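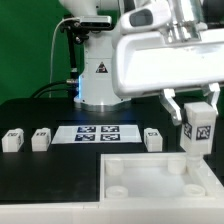 Chapter 5
Holding Stock

Key terms: stock, lead time, safety stock, holding cost, stockout, reorder point

Most businesses that make or sell things keep some of those things on hand. A bakery keeps flour. A hardware store keeps screws in several lengths, including lengths that few people ask for. A furniture maker keeps lumber, glue, hinges, and a few finished chairs. All of this is called stock, or inventory, and it has usually been paid for before it earns any money.

Chapter 4 looked at how a business chooses its suppliers. In this chapter we look at what happens between the day an order is placed and the day the goods are used or sold. The main question is how much to keep. A business that keeps too little will run out and lose sales. A business that keeps too much will have its cash tied up on shelves, and some of the goods may spoil, go out of style, or get damaged while they wait.

5.1 Why businesses hold stock

Suppliers take time to deliver. The time between placing an order and receiving it is the lead time. If the lead time were zero, a store could order each item at the moment a customer asked for it. Lead times in practice run from a few hours for fresh bread to several months for goods that cross an ocean.

Demand also changes from week to week. A garden center sells very little in January and a great deal in spring, and the growers who supply it can't double their output overnight. The garden center buys early and stores what it can. Extra stock kept to cover an unexpected rise in demand or a late delivery is called safety stock.

A third reason is price. Many suppliers charge less per unit on a large order, and the cost of trucking a full load is often not much more than the cost of trucking half of one.

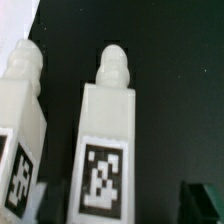
Figure 5.1 Two gripper fingers with square markers.

5.2 The case of Kodikara

Kodikara is a small maker of reading lamps. It buys its lamp shades from a supplier called Hovholm and assembles the lamps in a rented unit behind a lumber yard. For its first few years the company ordered shades whenever the shelf looked low. The person doing the ordering was Shafiq Majumder, who also answered the phone and packed the boxes, and the shelf was sometimes bare before he noticed.

The company uses 80 shades in a normal week. Hovholm takes two weeks to deliver. After a bad winter in which lamps sat half built for days at a time, Majumder began ordering 600 shades at once. The stockouts ended, but new costs appeared. The shades took up an aisle that had been used for packing. Some were crushed at the bottom of the pile. When a customer asked for a different color, the company was slow to offer it - too much money was already sitting in the old one.

These are holding costs. They include rent for the space, insurance, damage, and the interest a business could have earned, or avoided paying, if its cash were free. Holding costs are easy to miss because few of them arrive as a separate bill.
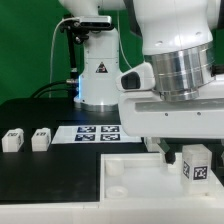
80 Chapter 5 Holding Stock

5.3 Deciding when to reorder

The reorder point is the level of stock at which a new order should go out. To find it, multiply the amount used in a week by the lead time in weeks, then add the safety stock. The first part covers normal use while the order is on its way. The second part covers bad luck.

How much safety stock to add is a matter of judgment. A business with steady customers and a reliable supplier can manage with a small amount. One whose supplier is often late needs more. It also matters what a stockout would cost. A hospital pharmacy and a gift shop may have the same lead time, but running out means something very different in each.

Not every item deserves the same care. In many small firms around 80 percent of the money spent on stock goes to a short list of items. Those should be checked often. Cheap items such as string or staples can be bought in bulk and looked at now and then.

Before you read on

Choose a store you know well. Write down one item you think it must never run out of, and one that it could be without for a week. Keep your notes for the exercise at the end of Section 5.4, where you will work out a reorder point for Kodikara.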